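Larov Cottages Owners' Group
Minutes of the January meeting, held in the dining room at Podell House

Present: Drita Berisha (chair), Vesela Obradović (minutes), Ezequiel Ochoa, Ilir Dumitrescu, Daichi Katayama

Drita opened at 10:30 and thanked everybody for driving out on a Saturday in such miserable weather, and thanked Ezequiel in particular for the walnut cake, which we were all very glad of by the time we got to the linen discussion. The minutes of the last meeting were read and agreed, with one correction: the pool at Perić Farm is shared between 2 cottages and not heated, and Ilir would like the listing to say so before the spring guests start asking.

1. Bookings

Daichi went through the calendar for the season. We have 65 nights already taken across the group, most of them at Podell House and the mill, and he was pleased to see several families coming back who first stayed with us when their children were in strollers. July is filling nicely. June is slower, and Vesela wondered whether we might allow stays of three nights in that month instead of insisting on the full week. There was a long and friendly talk about changeover days, during which Ilir reminded us what happened the last time we had two arrivals and a departure on the same afternoon. Agreed to try three-night stays in June only, at the mill and the garden cottage.

2. Listing site

Butaseo has written to say that its listing fee will go up by 20 dollars per property. Nobody was happy about it, but Ezequiel pointed out that most of our new guests still find us there, and Drita felt it would be a pity to leave in the middle of a season. Agreed to stay for now and look again in the fall. Each owner is to reread their own page before then - Drita found that hers still promises a piano. 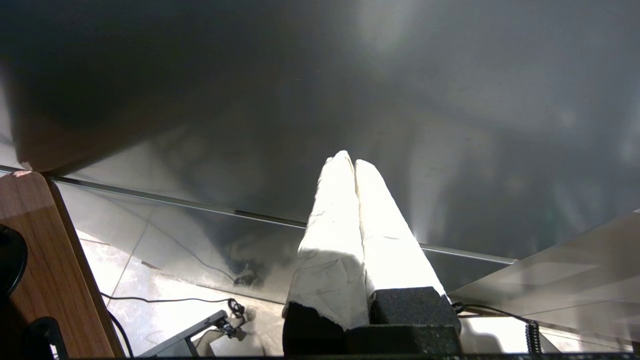 White-wrapped fingers above black foam pads.

3. Linen and towels

The laundry in town can take our sheets on Fridays but would like them bagged by cottage. Vesela has kindly offered to sew name tags on the bags over the next few weeks, and Ilir will lend her his machine. We talked for quite a while about beach towels and whether guests should bring their own. Ezequiel thinks a family that has flown in can hardly be expected to, and after some back and forth we all came around to his view. A basket of beach towels will be left in each hallway.

4. The lane

The potholes past the Perić Farm gate have been filled, for which warm thanks to Daichi and his brother. The bill for gravel came to 501 dollars and will be split evenly among the owners who use the lane. Drita asked that arrival notes mention the sharp bend by the chapel, as two guests last summer missed it and ended up in the orchard.

5. Any other business

Ilir has too many plum jars and would like them to go into the welcome baskets. Accepted with pleasure.

Actions
Daichi: open three-night stays for June
Drita: reply to Butaseo; add the bend to the arrival notes
Vesela: laundry bag tags
Ilir: corrected pool wording; plum jars

The meeting closed at 12:45. The next one will be at the mill, and Ezequiel will see to lunch.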